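A Morning at the Vaher Museum
November 2024

The Vaher Museum sits at the north end of town, two blocks past the feed store, in what used to be the county road department's garage. I had driven by it for years on the way to the lake. This time the open day sign was out by the road and I had a free morning, so I pulled in.

Admission was free for the day. Normally it is 5 dollars for adults, and children get in with a parent. Parking is on gravel behind the building, and the last part of the lot was soft from the rain. Use the side closest to the fence.

The front room covers the early ranches and the water ditches. There is a large wall map of the valley with the old ditch lines inked in blue, and under it are the ledgers where the ditch company wrote down who took water and for how long. One is open to a page from May 1911. The handwriting is clear enough to read without help, and I spent longer there than I expected to. The next case has branding irons, a saddle with one stirrup missing, and a set of letters from a family that ran sheep up at Betelitz before the road went in.

Betelitz itself is gone now except for two foundations and a cemetery. The museum has five photographs of the town, all taken the same summer by a traveling photographer. The store is in three of them. A label says the sign over the door was found in a barn and is waiting for repair.

Behind the front room is a long hall with the baskets. These are the best things in the building. The labels give the weaver's name when it is known and say so when it isn't, and they tell you which plants were used and when they were gathered. The light is kept low, so give your eyes a minute.

At ten thirty Suryani Krishnan led a tour of the back storage area, which is not usually open. She said the museum has 400 items on display and a good many more on shelves, most of them given by local families. Each gift gets a number, a card and a short written history if the family can supply one. The cards are being typed up, but the work is slow and the older ones disagree with each other. 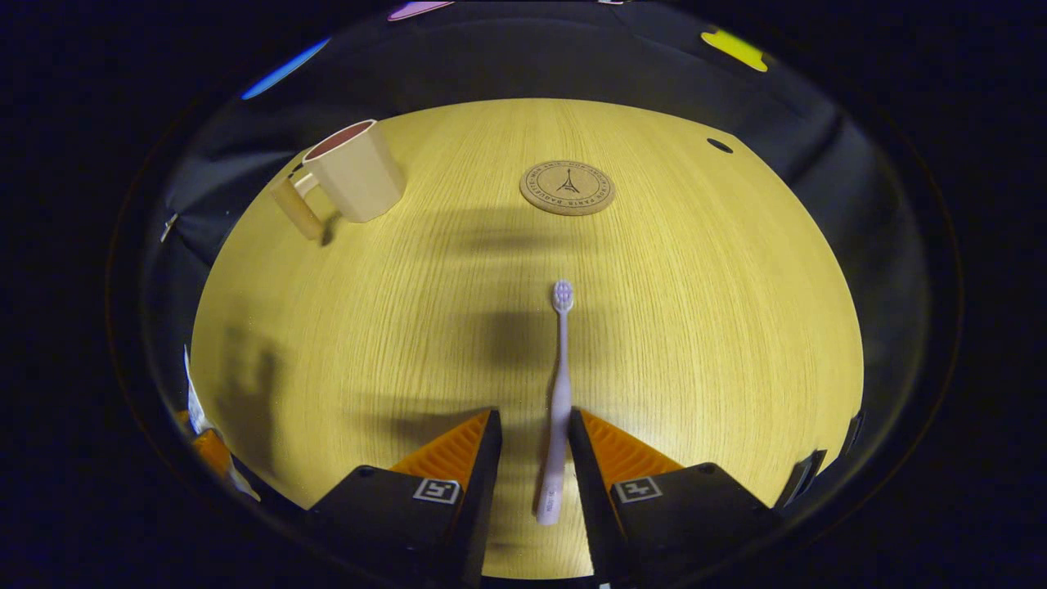

Zeeshan Rind asked whether families could still add to a history after the gift was made. He said his grandmother's quilt had been listed under the wrong ranch for as long as he could remember. Suryani told him yes, and gave him a form to fill out at the front desk.

Out in the yard are the wagons, a hay rake and a small ore car on a short piece of track. The freight wagon has new spokes on one wheel, left unpainted so that the repair shows. There is no shade out there – bring a hat if you come in summer.

The gift shop is a counter and one rack. I bought the booklet on the ditch company and a postcard of the freight wagon. Coffee was on a table by the door.

The restrooms are clean and the front room and hall are level. The yard has a step down and loose gravel, which could be hard going with a wheelchair. Plan on two hours if you read the labels. The turnoff is easy to miss coming from the south, as the sign is behind a cottonwood.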